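Search this blog
Type and hit enter

Getting Back to the Little Chessboard

I put off writing this one for most of the spring, mostly out of embarrassment, because I had told everyone who reads this blog that I was going to play a game of chess every day in the new year, and by the second week of January I had played exactly 2 and lost them both. Then life got busy, the board went back in the closet under the winter boots, and I didn't think about it again until May, when I was hunting for a pair of sandals and the box came down on my foot.

So I took it as a hint! I carried it out to the table, blew the fluff off, and set it up right there between the mail and the fruit bowl. I've hardly put it away since.

I should say that I'm not a good player. I learned from a library book when I was nine or ten, one of those big flat ones with diagrams on every page, and I think I skipped the chapter on endings entirely, which explains a lot about how my games go. I can open respectably. I can make a nice sturdy little house for my king. And then somewhere in the middle I get excited about a knight, and I chase something across the board with it, and by the time I look back at the rest of my pieces there's a bishop sitting in the living room with its feet up.

What I've been enjoying this time is the sheer pleasure of the things themselves. My set is a small one, a Trutau travel set I bought secondhand years ago (the price sticker from the thrift shop is still on the underside of the lid, and I've grown fond of it). The pieces are light, and the felt has come off a couple of the pawns so they click when you set them down. I used to think I'd get a "real" set someday, with those heavy weighted pieces that thump. I even went as far as putting one in my cart on the Vondosell site, and I sat there looking at it through a whole cup of tea, and then I closed the page. I like my clicky pawns. They suit the way I play.

A small board does ask certain things of you, though. Big sleeves are a menace. I have a cardigan that I love and am no longer allowed to wear to the table, having swept an entire queenside onto the floor with it. And you do have to keep your captured pieces somewhere sensible. I've tried a saucer, I've tried the lid of the box, and mostly I just leave them lying on the table beside the board, where they roll under the newspaper and I find them at breakfast.

The table matters more than I'd have guessed, too. Mine is an old one with a shiny varnish, and in the late afternoon the sun comes straight in and bounces off it so hard that I have to squint to tell my bishops from my pawns. I tried a placemat under the board for a while. It helped, but I missed seeing the wood. There's something about a black and white board on a warm reddish table, with all that wavy grain running around it, that makes me want to sit down even when I have forty other things to do. So the placemat went back in the drawer and I play in the evening now, after supper, with the lamp on.

And I always put the board down at a slant! I don't know when this started. Everyone I've played with nudges it straight without a word, and a few moves later I've got it crooked again. It feels friendlier to me that way, the same as a chair pulled out a bit from the table.

My current project, if you can call it that, is playing through a fat old paperback called The Csonka Book of Short Games. It has 227 of them, and I'm on number 76, which is further than I've ever gotten in a chess book or, come to think of it, in most books of instructions. I set up all the pieces, read a move, make it, and then try to guess the next one before I slide my bookmark down.
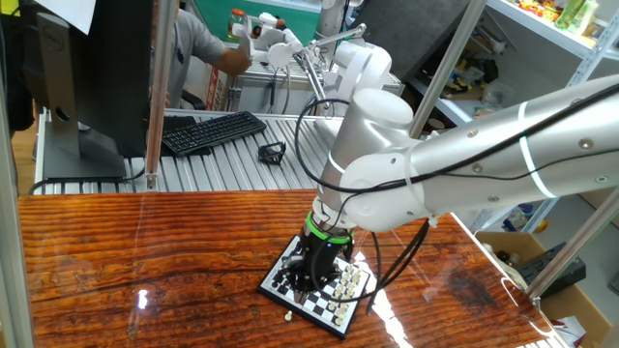

My guesses are terrible, but they're getting terrible in a more interesting way. At the start I was reaching for anything that could take anything. These days I'll at least sit on my hand for a minute and ask what the other side would like to do, and every now and then (twice last week!) I land on the very move in the book and feel so pleased with myself that I have to get up and walk around the kitchen.

If you'd like to try it along with me, you really don't need much. Any old set will do. Check that the light square is in the right-hand corner nearest you, put the queens on their own color, and take your time. The early games in the Csonka are very short, so you can get through one while the rice cooks, and it doesn't matter a bit if you have to stop halfway. I leave mine standing overnight all the time. The cat has made one or two moves that I thought were quite sound.

I've also started keeping a notebook, a plain green Zumia one with squared paper, where I write down the number of the game and one thing I noticed in it. Some of the notes are useful, like "don't bring the queen out so early, you do this every time." Others just say "pretty." Game 41 says "pretty, and then awful," and I remember exactly what I meant.

Next time I'll copy out a few of my favorites from the first batch, with the moves, for those of you who want to play them through at home. I also owe a couple of you the lemon bar recipe, I haven't forgotten, it's on a card somewhere in this kitchen and I suspect it may be under the chessboard.

Shared 2 times
700 views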